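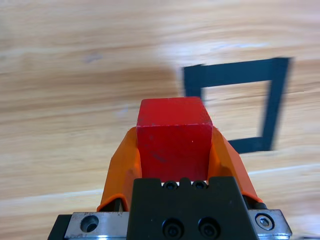 TINDEN, July

How to keep the score sheet at a local softball game

Every summer our club in Tinden needs new people who can keep the score, and every summer I explain the same things at the side of the field while the first batter is already walking to the plate. So I have written it down. I learned scoring as an adult, in a language which is not my first, and I remember well which parts were confusing for me. If you have never scored before, read this page once at home and then bring it with you.

This guide is for the paper sheet. Some clubs in the league, for example Geerts, use a tablet now, but they also keep paper next to it, and the umpire will ask for the paper if there is a dispute.

What to bring

Two pencils, a rubber, a sharpener and a hard board to write on. Please do not use a pen. Even scorers with many seasons behind them rub things out in every game. A clothes peg is good against the wind, and the field at Canbridge is very open on the side where the scorer sits.

Before the game

Come early enough to get both line-ups from the coaches. Write the name of each team, the field and the starting time at the top. Then copy the batting order, one player on each line, with the shirt number on the left and the position on the right. Leave the thin line under each name empty, you will need it for substitutes.

Read the numbers back to the coach aloud. Last year I wrote 10 for a player from Primberg who was wearing 16, and I found it only when she came to bat in the third inning. It cost me a good part of the inning to correct it, and during this time the game did not wait for me.

The position numbers

In scoring we do not write the name of the position, we write its number. These numbers are not the same as the numbers on the shirts, and this is the point where most beginners get lost.

1 is the pitcher
2 is the catcher
3 is first base
4 is second base
5 is third base
6 is the shortstop
7 is left field
8 is centre field
9 is right field

Many people find it strange that the shortstop is 6, when she is standing between second and third base. There is no trick for it, you must simply learn it. I wrote the list on a piece of tape and stuck it to my board, and it stayed there for two seasons.

Writing the play

Each batter has one box for each inning. In most printed sheets there is a small diamond inside the box. The bottom corner is home plate, the right corner is first base, the top is second and the left is third. When a runner moves, you draw a line along the diamond in the same direction as she runs.

Step 1. When the batter hits the ball and reaches first base safely, draw the line from the bottom corner to the right corner and write 1B beside it. For a double write 2B, for a triple 3B, and for a home run HR. For a walk write BB.

Step 2. When the batter is out on the ground, write the numbers of the fielders who touched the ball, in the order they touched it. If the shortstop picks up the ball and throws it to first base, you write 6-3. If the pitcher does it, you write 1-3.

Step 3. When the ball is caught in the air, write F and the number of the fielder. F8 is a ball caught by the centre fielder. Some scorers write L for a hard, flat ball and P for a high one near the bases. In our league it is allowed but not required.

Step 4. For a strikeout write K. If the batter did not swing at the last strike, the K is written backwards. My first backwards K looked like a broken chair, but the umpire accepted it.

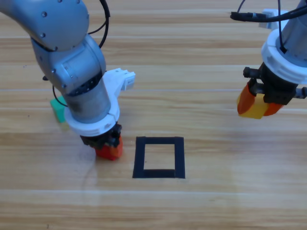
Step 5. After each out, write the number of the out in the box and make a circle around it. You should have 1, 2 and 3 in every complete half inning. If you have only two circles and the teams are changing sides, you have missed something, so ask the umpire immediately.

Step 6. When a runner comes home, fill the whole diamond with pencil. From far away you can then see the runs very quickly, also when the rest of your writing is not so beautiful.

Step 7. At the end of the half inning, draw a diagonal line across the corner of the last batter's box. The next inning begins with the batter on the line below, in a new column. Write the runs and the hits at the bottom of the column before the next pitch.

Hit or error?

This is the only place where the scorer must decide something alone. The question is whether a fielder of this level could make the out with ordinary effort. If yes, you write E and her position number. If the ball was too hard or too far, it is a hit.

You will hear opinions. Parents will come to your table, and some of them will be quite sure. Be polite, and say that you will look at it after the inning. Paraskevi Pappas, who taught me scoring, had a rule that she never changed a decision while somebody was standing beside her. I follow this also – it makes the afternoon much calmer.

Substitutes

When a new player comes in, write her name and number on the thin line under the player she replaces, and draw a vertical line in front of the first box where she bats. Write the inning as well. A starting player may come back once, but only in her own place in the order. The coach must tell the umpire, and the umpire will tell you. If only the coach has told you, wait.

Checking the sheet

After the last out, do not stand up yet. Add the runs of each inning from left to right, and then add the runs of each player from top to bottom. Both totals must be the same. Then compare with the scorer of the other team. Small differences in hits and errors are normal and the home scorer decides. A difference in runs must be solved before the umpire leaves.

Both scorers sign, the umpire signs, and the home club sends the sheet to the league the same evening. Make a photo of it first, with all four corners visible.

If you want to practise before your first real game, come to a youth game at Canbridge and sit next to the scorer with an empty sheet. Score two innings and then compare. Blank sheets are in the grey box under the counter in the clubhouse, and when you take the last ones please write it on the list at the door.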